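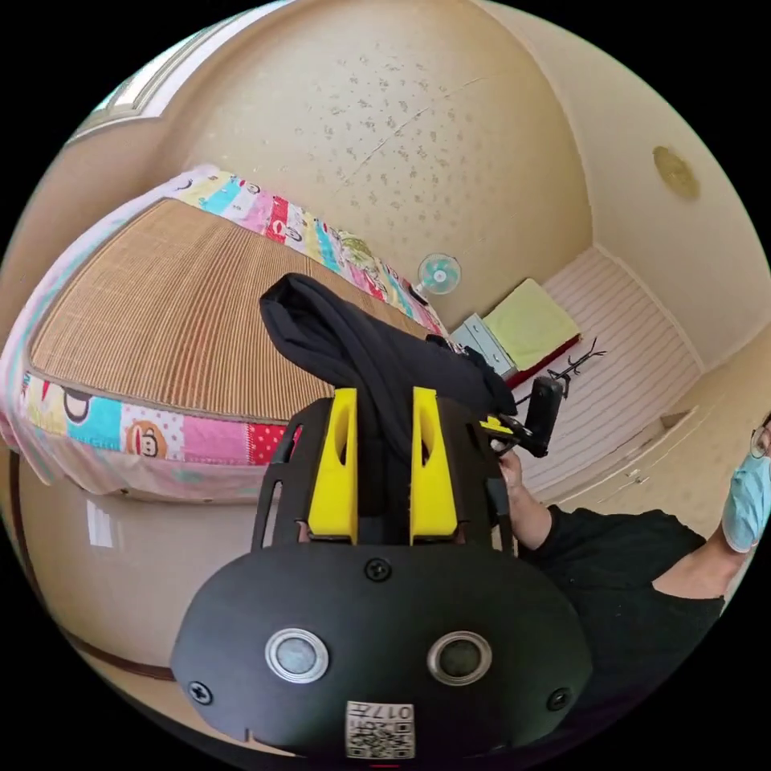

Student project report
Siwan Prydderch
Automation at work and what it changes for staff – the linen and laundry service at Ellulthorpe

Why this workplace

I picked Ellulthorpe as it has people living in it and working in it at the same time, and because they let me in. Residential site, 38 bedrooms, own laundry on the ground floor. Started visits in September. Mostly mornings, two late shifts.

Laundry sounds like a small subject. It isn't when you add it up. The site does its own bedding, towels and all personal clothing. Clothing is the hard bit – every piece belongs to a person and has to get back to them. The sheets don't belong to anyone in particular.

What I wanted to find out: which parts of the job have been handed to machines, which parts haven't, and what the staff think has happened to their day. I did not set out to measure savings, the manager has her own figures for that and I wasn't shown all of them.

What was there before

One washer, one dryer, a long table, a paper book. Each bag came down with a room number on it in marker pen. Somebody washed, somebody folded, somebody carried. Often the same somebody. Staff who were there then describe it as heavy but easy to follow. You knew where a thing was as you had put it there yourself.

Problems they mentioned – lost socks, marker coming off, the book getting damp, backache. Also arguments over whose turn it was on the folding table.

What was put in

Two systems, from two suppliers, which matters later.

Varkis is the sorting and tracking side. Small tags sewn in the clothes, a reader over the chute, a screen that tells you which basket. When I visited there were 323 tagged items on the live list, they were still adding to it. The tags are sewn by hand. This is a new task made by the automation and it took one member of staff most of her afternoons to begin with.

Kerekes is the flatwork folder. Sheets and pillowcases go in one end, folded stack comes out of the other. It likes things flat, square and all one size. Sheets suit it. It won't take anything with a leg or a sleeve, and fitted sheets it takes but not well.

So the split is: machine does flat, people do shaped. Trousers, shirts, cardigans, anything with elastic – by hand, and a lot of it not in the laundry at all but up in the bedrooms, on the bed, next to the wardrobe it is going in.

What the work looks like now

I shadowed three staff over the visits. They asked not to be named so they are A, B and C.

A is in the laundry most of the day. She used to fold. Now she feeds the folder and watches the screen. She said the lifting is better and her wrists are better. Less good: she is standing in one spot, and it's loud, and she can't chat. "I used to know who'd got a new jumper. Now I know basket eleven."

B does rooms. Her job has changed least on paper and most in practice. As the sheets come up faster the rooms are expected to be done faster, but the clothes take as long as they ever did. Trousers need laying out full length, legs matched up, smoothed down, then folded or hung. Dark clothes want good light, so she works near the window where she can.
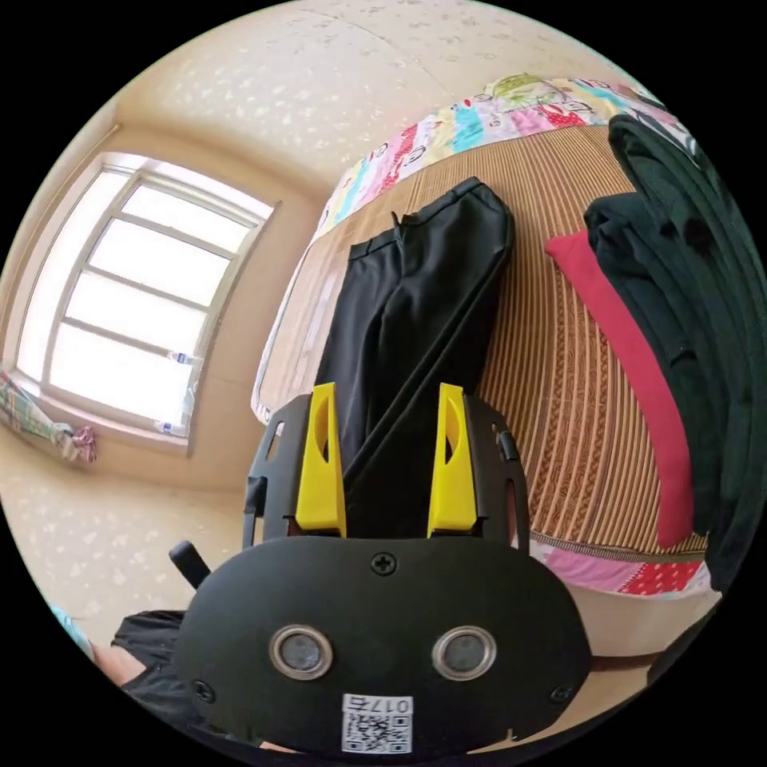 She does trousers lengthwise first every time, one leg on the other, waistband at the top, then decides about hanging. I tried it and was slow. A pair took me long enough that she had done the rest of the pile. What looks like one action is quite a few – pick up, shake, find the waist, find the seams, lay, turn, smooth – and every garment starts out in a different heap. I think this is the main reason it has stayed with people. The Kerekes machine never has to find anything, a person has already found the corners for it.

C is the team leader. His day is now partly a computer day. He clears errors on Varkis, re-tags things, rings the helpline. The two systems don't talk to each other so he copies counts from one to the other at the end of shift, takes him 20 minutes. He was quite cross about this. He said the sales visit had shown it as one system. I have only his side of that.

What staff said

I did a short sheet of questions and then just talked to people, which worked better. Main points, in no real order:

- body: less carrying, less bending. Everyone said so.
- pace: faster, and set by something else. A dryer finishing used to be a hint, now the screen goes red if a basket sits.
- skill: mixed. Some felt the folding skill was being wasted in the laundry but noticed more upstairs as its the only place it is still done.
- residents: staff in rooms have less time to stop. Two people said this without me asking.
- jobs: none lost so far, but one leaver was not replaced. Read that how you like.

Nobody wanted the old way back in full. A would like the radio back.

Compared with Ornmont

Ornmont is the sister site, smaller, still all by hand. Only got one visit so treat this lightly. Clothes were going back correctly as far as I could tell from their book. It was quieter. Staff looked more tired by the afternoon. They swap round jobs every couple of hours, which Ellulthorpe stopped doing when the machines came as only A and one other are trained on the folder. That seems to me a choice and not something the machine needs.

Problems with my project

Small number of people. Staff knew the manager had agreed to my visits, may have been polite. I wanted to time 100 garments by hand and only got part way before the shift changed, so I've left the timings out altogether. My notes from the second late shift are thin, I was helping with pillowcases.

Also I said in my plan I would interview the suppliers. Kerekes didn't answer. Varkis sent a brochure.

What I would suggest to the site

Train more people on the folder and bring back the swapping round. Get the two systems sharing counts or drop the end of shift copying if no one reads it – C thinks no one reads it. Set the time for a room by the clothes and not by the sheets. Ask B before changing anything upstairs, she wasn't asked last time and she had drawn up a better order for the rooms which is still pinned inside the cupbord door.

If I carried on I'd look at the tagging. It is fiddly work, its not in anyone's job description, and the whole thing stops without it.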